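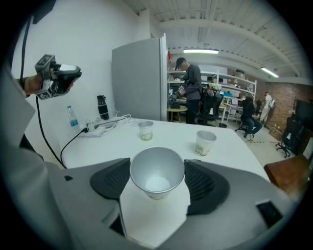

Belmiro Sequeira asked at the end of last session whether paper cups go in with paper, and if not, why do they say paper. Good question, most of today is the answer.

# Unit 3: Disposable cups, linings and the break table

Notes only, fill in from the lecture. Reading: Makowska handout, first 7 pages.

## What a paper cup is

- Board plus a lining. Board alone goes soft in minutes.
- Usual lining = thin plastic film on the inside. Cold drink cups sometimes both sides.
- Shiny silver inside = metallic-looking, could be foil, could be a metallized film. Can't tell by eye!! Treat as mixed material until you have the spec sheet.
- Wax: older type, still around. Scratch test with a fingernail.
- Printed pattern on the outside (grass, leaves etc.) says nothing about the lining. Green ink is just ink.

Term to know: **mixed material**. Two or more materials stuck together that you can't pull apart by hand.

## Sorting, short version

1. Empty it. Liquid down the sink, not in the bin.
2. Look inside. Shiny, dull, waxy?
3. Residue? Greenish, brown, whatever. Quick rinse, or it goes to general waste.
4. Lined cups: separate cup stream if the building has one. If not, general waste. Do NOT put with office paper.
5. Stack by size, open end up.

Plastic water bottles: different stream. Cap back on, label can stay (check local rules, Ronditz and Disora differ on this, we come back to it in March).

Insulated tumblers: reusable, so not part of the sort. Goes home with its owner.

## The shared table problem

Cups end up wherever people work. Laptops, chargers, cables, cups all on one surface. Main points from the discussion:

- Liquids and power strips on the same table = bad idea. Strip on the floor side or clipped under the edge, cups on the other side.
- Cables bunched before anything gets poured.
- Half-full cups get knocked more than full ones (Zofia's claim, she had no source, find one)
- Put the bin within reach. The Rokberg office moved theirs from the hallway to the room and collected over 40 cups a day that used to sit there overnight.

## For next time

Groups of 5. Pick one shared table in your bulding, same time of day each visit. Write down: type of cup, lining (shiny / dull / not sure), residue yes or no, where it ended up. "Not sure" is a fine answer, guessing isnt.

Leszek Baran has the tally sheets. Bring them back filled in, pencil ok.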